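Grakholm belt sorter: questions we keep getting

What is it?
A small conveyor that sorts second-hand push buttons by cap colour, built in the shared workshop at Gasudbridge. The Plillport surplus shop sells them in mixed boxes, and we were foolish enough to buy 16.

Is sorting buttons by hand hard?
No. Next question.

Why is the belt green?
It came green. We would have accepted any colour that wasn't red, yellow or blue, as those are the ones we sort.

Do the buttons need to be taken apart first?
Leave the contact block on. It makes a decent foot, and a button stood on its block has its cap where the colour check expects to find it. Lying down, it rolls, and you will be on your knees by Wednesday.

What should be on the belt when I set the colours?
One button at a time, and then nothing at all. The bare belt is a reading too — skip it and the sorter will announce a button every time the light shifts. 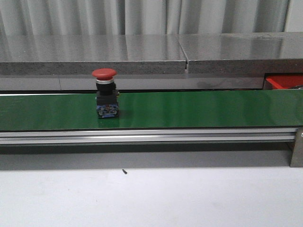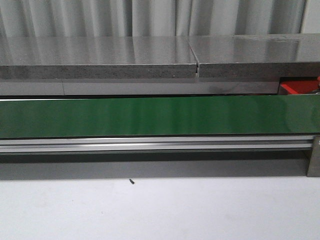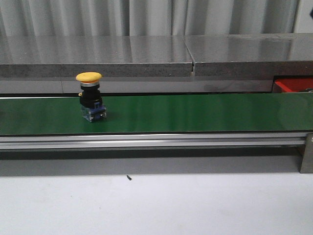 How many readings per colour?
We take nine. With three it thought orange was a kind of red, and argued.

Does shine on the belt matter?
Yes, more than we'd like. Draw the curtain and keep the same lamps on for the whole session.

Can I use an emergency stop from the box as the sorter's own stop?
Please don't. Buy a new one, wire it properly, and keep it well away from the stock.

What did it cost?
About 220, mostly for the frame. The Petrauskas kit was cheaper but wanted a longer bench.

Can I borrow it?
Yes, if you can lift it.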